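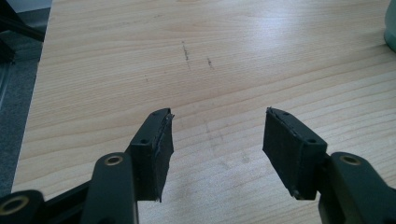 Somebody replied to my last thread asking why a city would hand the keys of an old tram depot to a bunch of people with no money, when it could just wait for a buyer. Fair question, and I've been chewing on it since breakfast, so here goes.

Quick catch-up if you're new: the depot is in Tilenby, down by the canal. It shut 16 years ago. The city owns it, the city has been waiting for a buyer that whole time, and the roof has been waiting too.

What we have now is a temporary use agreement for 22 months. We don't pay rent. We do pay for insurance, power, water and anything we break. The city can take it back with 2 months' notice if a real offer comes in.

"But then you fix it up and get kicked out!" Yep, could happen. I've seen it happen at Risska, where a great bike kitchen got moved along right after they'd paid for the new wiring. That one still stings.

So we read the Risska contract line by line before we signed ours, and we asked for one extra clause: anything bolted down that costs real money gets paid back on a sliding scale if we have to leave early. Took all of April to get it. Worth every boring email.

Rai is the outfit doing the drawings with us, and they talked us out of heating the big hall. I was grumpy about it for a week! Now there are going to be small insulated rooms inside the hall, like sheds in a barn, and the hall itself just stays cold. Coats on from October, folks.

We have 12 rooms planned. Most are spoken for: a screen printer, a choir, two upholsterers who swear they can share, a radio repair club. If you want one, ask now, because I'm bad at saying no and will run out.

Someone else asked about noise. The choir has to be done by 10 pm, and so does everyone else. The neighbors on the canal side asked for that at the first open evening and I think it's reasonable (the choir thinks it's a bit much).

Things I'm still worried about, in no order: the fire exit on the yard side, the pigeons, the second toilet, whether the city's legal office will answer my question about subletting before I'm old.

Oh, and Clekix! That's the name of the shared calendar we're using to book the big hall. Ugly as anything, works fine on a phone. I'll post the link once I've worked out how to stop people booking the hall at 3 am – you know who you are.

Next open evening starts at 7, use the canal gate, the front one is still chained. Bring a flashlight.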